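Section 6: Comparing gripper fingers at the sink station

6.1 Purpose of this section

This section explains how to carry out a side-by-side trial of gripper fingers on the Brinier two-arm stand, using the kitchen counter as the test area. It should be read after Section 5 (Arm mounting and cable routing). Operators at the Harnside site who have completed the April induction may begin at step 3. This revision was issued on 27/09/2019 and replaces all earlier copies of Section 6.

6.2 Before starting

Confirm that both arms are fitted with the same type of fingers. A trial in which the left and right arms carry different fingers must be recorded as a mixed trial and may not be entered in the main comparison table.

CAUTION: Mains equipment is present on the counter. Keep the basin dry throughout the trial. Do not open the tap while either arm is powered.

CAUTION: Keep hands and loose clothing away from the wrist joints whenever the controller shows READY.

6.3 Procedure

1. Switch off both arms at the controller and wait until the indicator goes out.

2. Fit the fingers to be tested. Tighten the two retaining screws by hand, then by a quarter turn with the key supplied.

3. Check the cable at each wrist. It must form an open loop and must not be trapped when the wrist is turned to its limit in either direction.

4. Start the Sketance control program and load profile 174. The same profile is used for all fingers, so that differences in the results come from the fingers alone.

5. Set out the tableware. The choice of pieces is left to the operator, but at least one flat item and one deep item must be included.

6. Move each arm by hand control to its starting position. The fingers should be open and clear of the counter surface.

7. Run 12 attempts with each arm. Record each attempt as held, slipped or missed. Do not repeat an attempt because the result was poor.

8. Save the log before changing fingers. The program keeps a maximum of 4000 entries and will overwrite the oldest without warning.

Note: If an item comes to rest leaning against the wall of the basin, leave it where it is and continue. The position of the item should be written in the remarks column – this has proved useful when results are reviewed later.

6.4 Views from the head camera
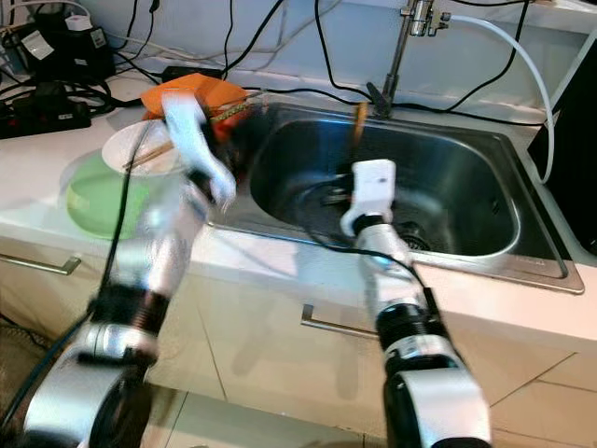
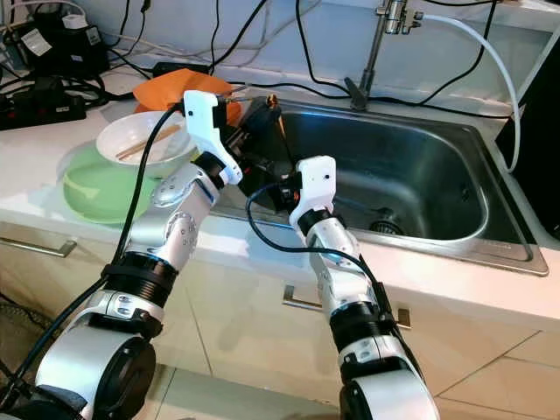 Arms at the counter and sink, white grippers fitted (both views above).

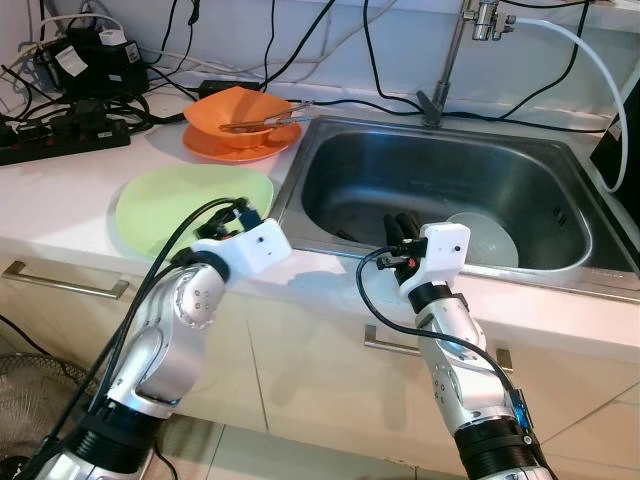

6.5 Reading the results

Compare the number of held attempts for each set of fingers, taking the left and right arms separately. Where the two arms differ by more than 2 attempts with the same fingers, the calibration of the weaker arm should be checked as described in Section 4 and the run repeated in full.

Thin items such as chopsticks should be reported apart from bowls and plates. The Meléndez scoring sheet has a separate column for this purpose. Attempts in which the fingers touched the item but did not close on it are to be entered as missed.

6.6 After the trial

Return both arms to the rest position before switching off. Wipe the fingers with a dry cloth and inspect the contact faces for wear. Worn fingers must be labelled and kept – they should not be placed back in the storage tray with the others.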